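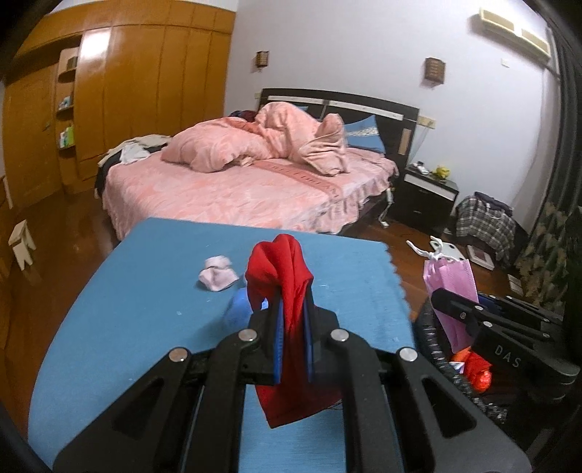

Red cloth held in the gripper over the blue padded board, pink sock to the left.

Notebook, brand and customer group. April, entry opened 9:35 a.m.

Purpose: to record the first reading of the Trisside renaming survey. The questionnaire was sent to 3,000 account holders on the Pacheco list. Replies closed at 1,000, and 600 of those were complete enough to score.

Recall of the old name remains strong among long-standing customers. Newer customers more often gave the name of the reseller, Willier, when asked who had sold them the service. The group should treat this as a finding about the invoices, which carry the Willier name in larger type.

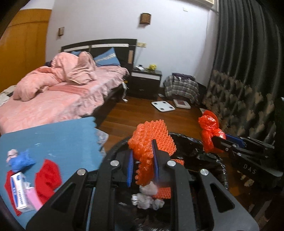

Scoring followed the Cerkix sheet, version two. Question 6 was read in two different ways and has been set aside. Written comments were coded by hand; 35 of them could not be placed under any heading and are kept in a separate tab for a second reader.

The promise line tested poorly in both wordings. Customers asked for plain statements on price and cancellation terms before any statement of values.

To do: redraft question 6. Obtain the earlier Pacheco figures for comparison. Confirm with accounts whether the invoice template can be changed before the next billing run.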